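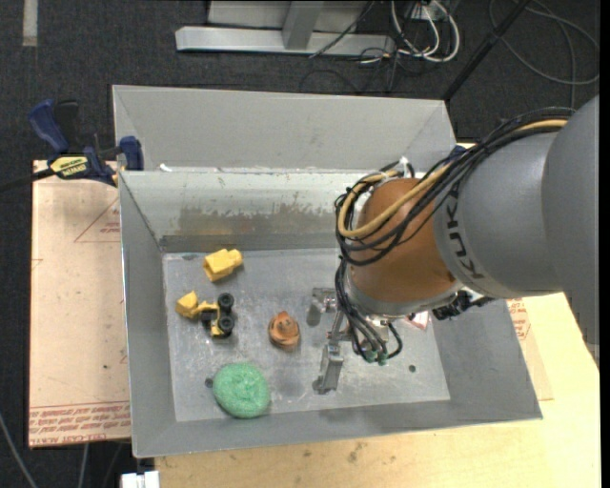
4. Bin mounting and first pick test

The bin must not move relative to the robot base once calibration has started. A shift of a few millimeters at the rim is enough to put the fingers into the floor panel on a low pick. On the Metomthorpe bench the sheet-metal bin sits on the wooden tabletop, partly over a flat sheet of cardboard, and a bar clamp on the left rim holds it down. Any clamp of that type will do, provided the handle stays outside the sloped walls and clear of the arm.

4.1 Fixing the bin

1. Put the controller in manual mode and move the arm to the park position.
2. Place the bin on the table with the divider panel toward the back.
3. Slide cardboard under the bin until it no longer rocks.
4. Fit the clamp over the rim and tighten by hand. Stop when the wall begins to flex.
5. Mark the front corners of the bin on the cardboard in pencil.
6. Push the bin firmly from each side. If it leaves the marks, repeat steps 3 to 5.

CAUTION: Do not reach into the bin while the drives are on, including at reduced speed.

4.2 Cable check

1. Jog the wrist slowly through its full working range at a height of 400 mm above the bin floor.
2. Watch the cable bundle over the wrist joint. It must not pull tight at either end of travel or drop below the gripper housing.
3. Repeat at 133 mm.
4. If a cable touches the divider, re-tie it higher on the link and start again at step 1.

Note: Fiifi Aryee's earlier cable layout (August) used a shorter loop. Do not copy it. It limits wrist rotation.

4.3 First pick test

1. Place a few objects of different shapes on the bin floor. A toy block, a toy vehicle with wheels and a round sponge make a good starting set.
2. Leave at least one object close to the front wall. The slope reduces finger clearance there.
3. Open the gripper fully and lower it beside an object without touching it.
4. Check the gap between fingertips and floor. The minimum is 6 mm.
5. Close, lift to 600 mm, hold, and return the object to the bin.
6. Record the result in the Skemico log sheet under "manual picks".

Note: Scuffs and smudges on the metal do not affect gripping. Wipe the floor panel only if objects stick to it.

If the arm faults during step 5, go to section 7. Changes to this section go to Lesia Pasichnyk.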